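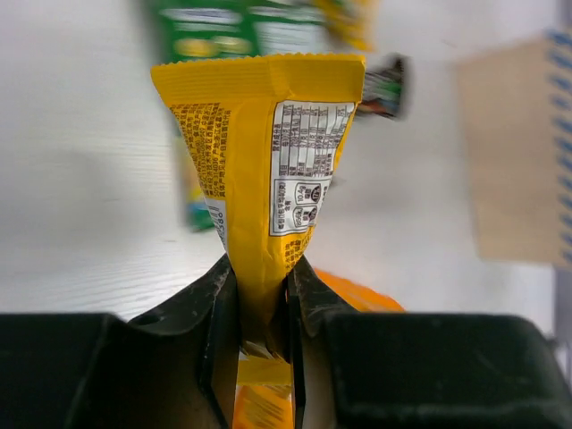 Proltville Packaging Workshop – Shelf Life Group

25 June 2023

Second pass through the Trusus storage numbers. Their sheet says the new film keeps puffed corn crisp for 451 days. I don't believe it, and I want the reasons written down before anyone quotes the figure in the July report.

First, 451 is a strange number to get from a test. Berhanu Woldegiorgis asked them how long the samples sat on the shelf and the answer was 107 days, at a raised temperature. The rest is a multiplier. I have no quarrel with multipliers when I can see where they come from, but theirs is one line with no source. Change the assumed room temperature by a few degrees and you can get almost any date you like.

Second, the sheet only talks about film. Snack packets mostly fail at the end seal, in my experience. A yellow packet with a serrated top and a ridged band under it looks well closed, and so does a leaky one. The ridges tell you the jaws had a pattern cut in them. They don't tell you the jaws were hot enough, or that there were no crumbs in the way.

Ran our own dye test on 17 packets from the Zemness line. Two leaked, both at the corner where the back seam runs into the top seal. Extra layer of film there, so a small channel stays open. Same old story as last year. Trusus says their film flows better and fills the channel. Maybe. They sent no seal data.

Berhanu thinks I'm being hard on them and that two bad ones in a batch this small proves nothing about a run of 2000. Fair enough. It doesn't prove the seals are good either, and I'd still like to see a leak rate on the sheet.

Taste check was useless. James' crackers were open on the same bench and everything came out "slightly stale."

To do:
– ask Trusus for the raw moisture readings, all dates
– repeat dye test on flat seals only, then on corners only
– check jaw temperature at both ends of the bar (left end read low again)
– find the other humidity probe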